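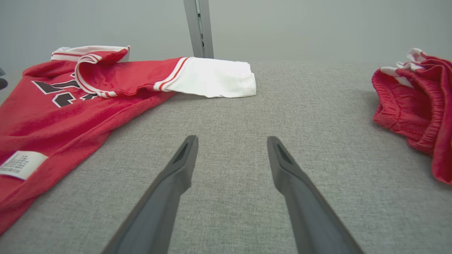

The Gym at Pornstead

Theerawat Thaweesak drove up to Pornstead to clear out his father's house. It took four hours with the stop for gas. He had told his sister he would be done by the end of October, and she had said fine, whatever, just don't throw out the good pans.

The house smelled of closed windows. He opened them all and started with the kitchen. The pans went in one box, the plates in another. In the drawer under the phone he found rubber bands, a church key, and a notebook with a green cover.

The notebook was scores. His father had run the clock at the high school gym for most of his life, and he had written down every game. Home team on the left, visitors on the right, the name of whoever scored the most underneath. Drodport beat them by 2. Stultatmont beat them by a lot. At the end of each season his father had added up the points. The last full season came to 3,059 for Pornstead and 3,643 for everybody else.

Theerawat sat down at the table and looked for his own name. He had played for three years, mostly in the last minutes of games that were already decided. He went through the pages one at a time. His name wasn't there, and he hadn't expected it to be.

He put the notebook on top of the pans and went out for lunch.

The diner was still on Rey Street. A woman about his age brought him coffee and looked at him longer than she needed to.

"You're the clock man's son," she said.

"Yes."

"He stopped it on us once. My brother played for Drodport. There was hardly any time left and your father stopped the clock and walked right out on the floor."

"Why?"

"Kid had lost a contact lens. Your father got down on his hands and knees. The referee was yelling at him to get off." She put down the creamer. "They never found it, I don't think."

Theerawat remembered that game. He had been on the bench with a towel on his head so he wouldn't have to watch. He remembered the yelling. He had always thought his father had made a mistake with the clock, and he had never asked about it.

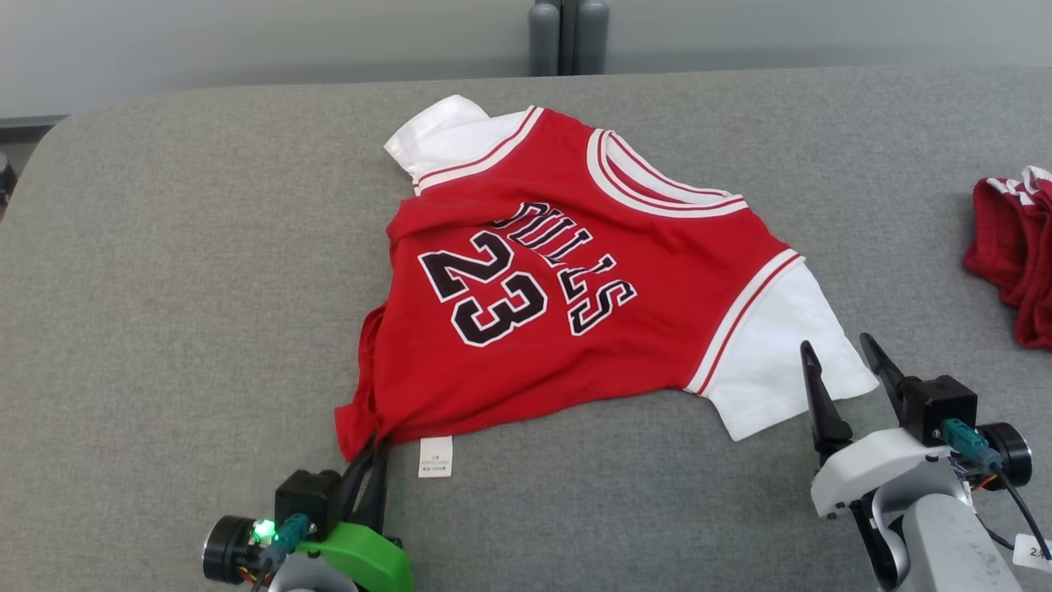

He ordered the meat loaf. It came with green beans and a roll. When he went to pay, the woman told him they were going to tear down the gym after the winter. They had a new one out by the highway with seats that folded into the wall.

"Is it open?" he asked.

"The old one? Go around the side. The door doesn't lock right."

He went around the side. The lights didn't work, but enough day came in through the high windows. The floor had been kept up. The scorer's table was against the far wall, a long folding table with one leg taped, and behind it was a metal chair with a cushion tied to the seat. He knew the cushion. It had come from their kitchen.

He sat down there. From the chair you could see the whole court and both benches. You could see the end of the home bench best of all, where he used to sit. It was maybe ten feet away. He had spent three winters ten feet from his father and had looked the other way.

After a while he untied the cushion. The strings were stiff and the knots took some time. He put it under his arm and walked back to the house, and then he started on the bedroom closet.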